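Progress report to Senero — Hodska teleop work, Truvville site
6/27/26

Short one this time, the long version comes with the December review.

Where we are

274 demonstrations recorded and kept on the tabletop set. All by remote control, gloves plus arm trackers, both arms live. Target for the whole project is still 2,000 and we are behind the line we drew in the proposal. More on that under Schedule.

Tasks in the set so far: cube to tray, cup to tray, tray slide, two-handed lift of the tray. Cube to tray has the most episodes by a long way and is the one we trust. Two-handed lift is thin, don't read anything into it yet.

Hand demos (operator physically moves the arm) were dropped for the grasping tasks. Arm motion came out fine but you can't shape the fingers well while you're also holding up the forearm, and people's sleeves kept getting in the head camera. We still use it for teaching start poses. Quick and good enough for that.

What changed since last report

Retargeting. The old glove mapping put the thumb too far across the palm, so on small objects the index finger arrived first and pushed the thing away. New mapping scales the thumb separately. Operators noticed the diffrence on the first day without being told which version they had.

Latency. Was bad, is better. Moved the hand commands off the shared network and onto their own line. Operators no longer pause above the object waiting for the fingers to catch up, or not as much. Those pauses matter — the policy learns them too and then hovers for no reason.

Resting hand. We had operators parking the idle hand wherever they liked. Now it goes closed, beside the tray, every episode of a one-handed task. Makes the data a lot cleaner and the left arm stopped wandering in the trained policy.

Cube to tray is the task with the most attention from your side so a bit more on it. Cube starts outside the rim, right hand comes down from above, thumb and index, lift over the rim, set down, open. Cube is scrambled on purpose and gets turned between episodes so the colors can't be used as a shortcut for where to grip. Tray stays put.
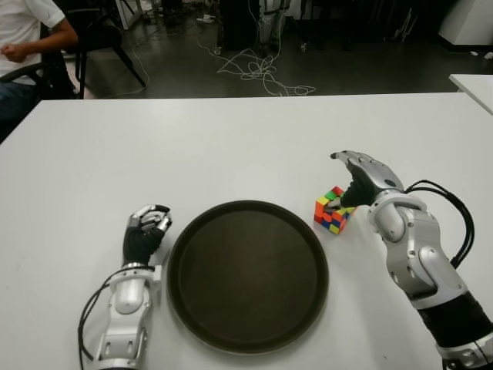
Mulligan asked after the last call whether one-handed pick and place was too easy to justify the operator hours, and whether the money would be better spent going straight to the two-handed lift. Fair question, and it was put to us a second time by email, with the added point that a scripted grasp could do the cube.

Our answer: a script does the cube when the cube is where you said it would be. We move it. Also the one-handed set is where operators learn the rig. Everyone who started on the two-handed lift produced junk for the first sessions and we threw most of it out. People who did cube first were usable much sooner. So we'd like to keep the order as is, and shift the split toward two-handed from the next block on.

Problems

26 episodes rejected this period. Mostly tracker drift on the right wrist, which shows up as a slow lean the operator corrects without noticing. Looks OK on video, looks awful in the joint logs. We now recalibrate at every operator change and it has mostly gone away.

Cables on the forearms limit wrist roll at the far end of the reach. Operators work around it, meaning the data has a work-around in it. Want to reroute along the upper arm. Parts are cheap, it's the downtime that hurts.

Operator fatigue. Past 2 hours in the gloves the grasps get sloppy, lots of second tries. Sessions now stop there, no exceptions. Costs us volume.

Schedule

Behind on count, ahead on quality if the rejection numbers hold. We don't think 2,000 by the review is realistic with one rig. Options are a second set of gloves so the next operator can be fitted and calibrated while the first is running, or a lower number with more variety in object position. We prefer the gloves. Cost estimate going over seperately.

Next period

Reroute cables. Start the two-handed block. First policy run on cube to tray with the new mapping data only, old mapping left out. Write up the operator instructions properly, at the moment they are a page of notes taped by the e-stop.

Needed from Senero: a yes or no on the gloves, and the storage extension, which runs out before the next block is finished.

— Hodska project team, Truvville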